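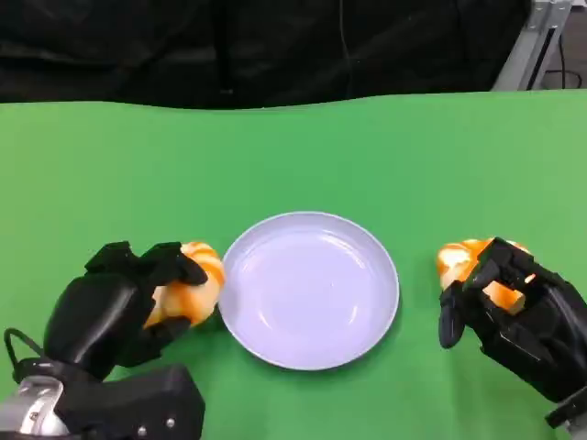
How to Photograph Your Dishes So They Sell Online

I've been selling secondhand dishes for a few years now, mostly plates, mostly white, and I get the same message over and over: how do you get your pictures to look like that? So I'm finally writing it all down. You don't need a studio. I shot my first 200 listings on a card table in the spare room with my phone.

What you need

A table you can walk around on at least three sides
A plain cloth or sheet for the top, ironed if you can stand it
A dark cloth for behind
A window, or two lamps with the same kind of bulb
A soft rag and a little white vinegar
Something to hold your phone still

Step 1: Wash everything twice

I know, I know. But dried water spots look like scratches in a photo, and buyers will ask. Wash in warm soapy water, rinse, then go over the whole thing with the rag and a splash of vinegar. Hold it by the edges from then on. I wear cotton gloves when I have a big batch to get through (my daughter thinks this is hilarious).

Gray marks from forks and knives often come off with a paste of baking soda and water. Rub gently and try it on the back first. Don't do this on gold trim! I took half the gold off a lovely Kong saucer that way and had to keep it.

Step 2: Pick a background that isn't white

White dishes on a white background turn into a floating blur. Your phone can't find the rim and neither can the buyer. Green works really well, and so does a dusty blue. I'd stay away from red and orange, which bounce color up onto the glaze and make a clean plate look pink.

Pull the cloth tight and clip it under the table. Little waves along the back edge don't bother me much, but a wrinkle running right under the dish will drive you crazy later.

Step 3: Sort out the light

Turn off the ceiling light. Then set the table side-on to the window so the light comes across the plate. Cloudy days are best. If it's sunny, tape up some baking paper over the glass and you'll get nearly the same thing.

Using lamps? Put one on each side, a bit higher than the dish, and point them at the wall if your walls are white. Look for the bright spot on the glaze. There will always be one somewhere, so move the lamps until it's off the pattern or any maker's mark.

Step 4: Take the same five shots every time

1. Straight down from above
2. Low angle from the front, so the depth shows
3. The back, with the stamp
4. A close-up of the worst flaw
5. The whole set together, if it's a set

Number four is the one people skip. Please don't! I had a buyer, Suqin Yao, who bought a chipped Clerbridge platter from me because the chip was right there in the photo and she could see it would face the wall. She's been back many times since.

For the stamp, get in close and then back off a little until it goes sharp. If it's a faint one, tilt the plate and let the light skim across it.

Step 5: Fix the color, then stop

Open the photo on your phone and nudge the warmth until the white looks like the plate in your hand – with the real plate sitting next to you, not from memory. Crop it square. Leave the filters alone. Anything that makes the glaze look smoother than it is will come back to you as a return.

Step 6: Name your files before you forget

I use maker, shape, size and a number, so something like lirker-dinner-10in-483. It feels fussy on day one, but it's wonderful once you have 600 pictures and somebody wants to know if you still have the matching bowl.

A few things people ask me

Do I need a real camera? No. I bought one and went back to the phone within a month.

Can I shoot outdoors? Sure, in open shade. Watch out for green light coming off the lawn, and for wind if you're using a cloth.

How long does it take? Once the table is set up, I can get through 33 pieces in an afternoon, washing not included. I do all the straight-down shots first, then change the angle and run through the whole lot again. Way quicker than doing one plate start to finish.

What about glass? Glass is its own headache and I'm still practicing. I'll put up a separate page in October when I've got the hang of it.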